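开个串，记一下这学期混机器人社的事。之前零零散散发过几条，有人私信问后续，干脆一次说完，想到哪写到哪。

先交代一下，我们社今年报的是一个桌面整理的比赛项目，名字叫Flusel。别问什么意思，起名那天大家都饿了，有人在白板上随手拼了几个字母，后来报名表要截止就直接填上去了。现在改也改不了，队服都印好了（队服丑得很有特点，以后再发）。

任务听起来特别简单：桌上有几样东西，机械臂一样一样抓起来，放进该放的筐里。评委现场摆，摆成什么样我们事先不知道。九月刚看到规则的时候我还跟室友吹，说这个两周就能搞定，剩下的时间拿来写报告。室友到现在还在拿这句话笑我。

指导老师是Gilmar Rocha，巴西人，中文说得比我家楼下卖煎饼的大哥还溜，一着急就会蹦葡萄牙语。他第一次来看我们演示，机械臂抓一个木块抓得特别漂亮，我们几个都在鼓掌，他从旁边垃圾桶边上捡了个空矿泉水瓶放到桌上，说，来，抓这个。

然后就没有然后了，爪子在瓶子旁边合上，夹了一团空气，还非常自信地举起来，转身，往筐里放了一团空气。动作那叫一个流畅！

从那天起我们就跟塑料瓶杠上了。

为什么难呢，我尽量说人话。我们的识别主要靠手腕上那个小摄像头，木块、杯子、橡皮这种东西，颜色一块就是一块，边在哪儿很清楚。透明瓶子呢，你看见的其实是它后面的东西，桌子的木纹从瓶身里透出来，被瓶子上那一圈圈的棱一扭，程序就觉得哦这儿是桌子，只不过桌子长得有点怪。

深度就更别提了，光直接穿过去，给你返回来一堆洞。我第一次看那张深度图以为是线松了，把所有接头拔下来又插了一遍，插完一模一样。

社里分两派。一派说往瓶子上贴胶带，贴了就好认了嘛。另一派（我）说比赛的时候评委又不会帮你贴胶带。吵了一个晚上，最后Gilmar老师在群里回了一个字：不。于是胶带派就地解散，大家老老实实去采数据。

采数据是真的无聊啊朋友们。摆瓶子，手动把爪子带过去，保存，挪一下瓶子，再带过去，保存。躺着的，立着的，有盖的，没盖的，标签朝上的，标签朝下的。我做梦都在拧瓶盖。
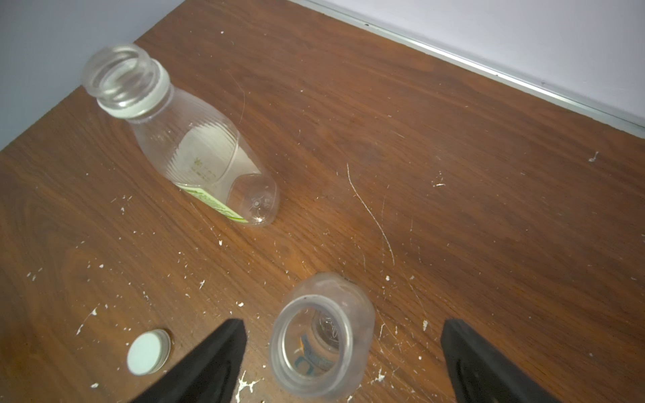

最烦的是立着的那种，从上往下看，瓶口是个圈，瓶底透过瓶口又是一个圈，肩膀那里还有一圈弧线。模型一开始特别喜欢瓶口里面那个圈，觉得那才是正主，爪子就往中间扎。我们管这个叫“探井”，谁的那一轮出现探井谁就去买奶茶。我买了好几回，奶茶店的小姐姐都认识我了，问我是不是在搞团建。

躺着的也有自己的毛病，会滚。爪子一边先碰到，瓶子就慢悠悠往另一边走，机械臂不知道啊，还在原来的地方认真地合拢。后来改成两根手指慢一点、一起收，好了不少，代价是一次抓取的时间长了，跑完一整桌比原来慢一截，时间分又得从别的地方抠回来。

说到手指，必须骂一下我们的第一版。自己打印的，表面又硬又滑，夹空瓶子只有两种结果，要么夹不住溜出去，要么咔嚓一声给捏扁了。后来在Linonness买了一小卷软垫贴在内侧试，效果是好的，就是胶不太行，用一阵子会卷边。有一次垫子直接粘在瓶子上一起进了筐，机械臂光着手指回来继续干活，一点都不慌。

驱动板是Voltside的，学长传下来的老型号，说明书缺了后半本。有一个参数我们谁都不知道是干嘛的，试过改小，爪子开始发抖，像我体测完八百米那样抖。赶紧改回去了，在旁边贴了张纸条：别碰。后来新来的大一学弟看见纸条，问能不能碰一下。学弟，不能。

数据的数字给大家报一下吧，有人问过。到我写这条为止，能用的抓取记录一共538条，里面透明瓶子的188条。对，写论文的人看了会笑，但这是我们几个人课后一条一条攒出来的，每一条我都有感情，特别是半夜攒的那些。

原本还多一点，有一批存的时候时间戳错位了，画面和关节角度对不上，看回放就是手还没动瓶子先飞了。找了两天原因，发现是两台电脑时钟没对齐。就这。负责这块的同学沉默了很久，然后出去跑了五公里。

有个小心得给以后做类似项目的学弟学妹：桌子别太干净！真的。我们最开始每次采集前都把桌面擦得锃亮，训练出来的模型在干净桌子上表现特别乖，换到活动室那张旧桌子，一点碎屑一道划痕它都要琢磨半天，有一次它追着一小片白色的纸屑追了三次。后来就不怎么擦了，脏点旧点都留着，它见多了也就淡定了。当然这话别跟管活动室的老师说。

还有灯。窗边下午有太阳，瓶子上全是亮点，晚上只有顶灯，亮点又换了地方。我们本来都是晚上来，所以模型一到下午就像没睡醒。现在排了班，下午没课的人必须来采一会儿。我下午课最少，恭喜我。

瓶盖也值得单独说一条。规则里瓶盖算单独的物品，要放小筐。盖子那么扁，爪子得贴着桌面下去，高一点夹不着，低一点就刮桌子，那个声音，指甲刮黑板的远房亲戚。我们现在的办法是先用一根手指轻轻推它一下，推到旁边再夹。有时候推太远，就变成冰壶了，全队趴在桌边喊擦冰擦冰。

上个月跟隔壁学校约了一场友谊赛，他们队叫Gulyás，据说是队长特别爱喝匈牙利牛肉汤，起名比我们有文化多了。他们用吸盘，抓扁的东西又快又稳，瓶盖一吸一个准，看得我眼睛都直了。但是瓶身那种有棱的地方吸盘会漏气，滋滋滋滋地响，然后啪，掉了。两边互相看对方的弱点看得津津有味，结束以后一起去吃了火锅，在火锅店用筷子争论吸盘和夹爪到底哪个好，隔壁桌的大叔听得肉都煮老了。

比分我们输了，满分150他们比我们高21分。主要丢在瓶盖上，还有一次急停是我按的，我以为它要撞筐，回放一看离筐还远着呢。手快，对不起大家，那天的奶茶也是我买的。

不过输了一场反而把问题看清楚不少，回来以后Gilmar老师让每个人写一页纸，只准写自己那部分哪里不行，不准写别人的。我写了满满一页，交上去他看完说，字太丑，重写。重写的时候又想出一条，急停以后恢复的流程根本没练过，当时现场三个人六只手都在找复位键。

所以最近两周的重点改成了流程：谁站哪儿，谁看屏幕，谁说话。说话的只能有一个人，不然一个喊停一个喊继续，操作的同学会裂开。我分到看屏幕，不用动手，估计是大家对我按急停这件事还有阴影。

软件这边，现在在试两帧对比，爪子靠近一点再拍一张，两张一比，瓶子边缘的反光会动，桌上的划痕不怎么变形。思路是学弟提的，就是想碰参数的那位，刮目相看了。效果还在测，立着的瓶子好像有改善，躺着的我先不敢说，说了容易打脸。

评论区有人问零基础能不能进社。能啊，我进来的时候连内六角扳手都不认识，第一天学长让我递一个，我递了个开瓶器。会写一点Python当然更好，不会就先来帮忙摆瓶子，摆着摆着就会了，反正瓶子管够。家里有喝完的饮料瓶也欢迎带来，标签别撕，最好是各种牌子各种形状混着来。

还有人问会不会影响成绩。嗯……我这学期的线代作业有一次是在活动室地上写的，得分跟写的地点有没有关系我不做评价。

今天是2022年12月4日，离校内的选拔还有一小段时间，报告初稿刚开了个头，标题改了四遍，正文三行。下一条等两帧对比的结果出来再更，要是好用我就放视频，要是不好用我就发队服。

先去活动室了，轮到我摆瓶子。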